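Pirkby evening classes to move while hall roof is repaired

Evening classes at Pirkby Hall will move to the old library building in September so that the roof can be repaired.

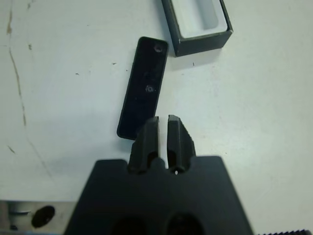 The work is due to last 16 weeks. Four classes are affected: bookkeeping, beginners' Spanish, dressmaking and life drawing. All will keep their usual days and start times, apart from dressmaking, which moves to Wednesday at 7pm.

Hema Rai, who runs the adult learning programme, said letters had gone out to all 106 people enrolled for the autumn term.

"The rooms at the library are a bit smaller, but everyone who has a place will keep it," she said. "If the new building is hard for you to get to, please ring the office and we will see what we can do."

The largest room at the library holds 80 people and has step-free access from Karras Street. The two upstairs rooms can only be reached by stairs and will be used for Spanish and bookkeeping. Anyone on those courses who needs a ground-floor room should let the office know before term begins.

Dressmaking tutor Lizelle Hendricks said her group would have to bring their own machines until the lockers were moved across.

Parking behind the library is free after 6pm. The 4 bus stops outside.

The roof has leaked over the main stairs for two winters. Repairs will be carried out by Jallell, a local building firm, and the hall's ground-floor café will stay open during the day while work goes on.

Fees for the term have not changed. Places are still available on the bookkeeping course.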